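Pledley Community School – Music Helpers Wanted for the Recorder and Singing Club

We are looking for people who love music and would enjoy sharing it with children between the ages of seven and twelve! Our after-school club started with one class and a box of donated recorders, and now the kids ask for it every single day. We need more grown-ups in the room.

You don't have to be a trained teacher. If you can play a simple tune on the recorder, or hold a melody while 30 excited children sing something else entirely, we would love to hear from you. Travelers staying in Pledley for a few weeks are welcome too – please just tell us your dates so we can plan the songs.

What you would be doing:
Helping small groups learn their first notes
Leading a warm-up song or two
Getting the children ready for the December concert in Mukesley Hall

Sessions last an hour and a half. Helpers get a hot lunch, bus fare from Mukesley and a songbook to keep. Everyone working with the children needs a background check, and the school pays for it.

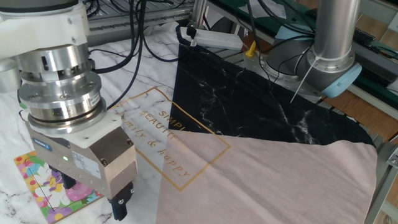

Morven Shearer wrote to us after last spring's club that she had come for two weeks and stayed for the whole term, and that she still hums the frog song on the bus.

To apply, send a short note about yourself and the music you like to Ingeborg Eder at the school office, or stop by after class. Please get in touch by 31 October 2022. Bring your instrument if you have one!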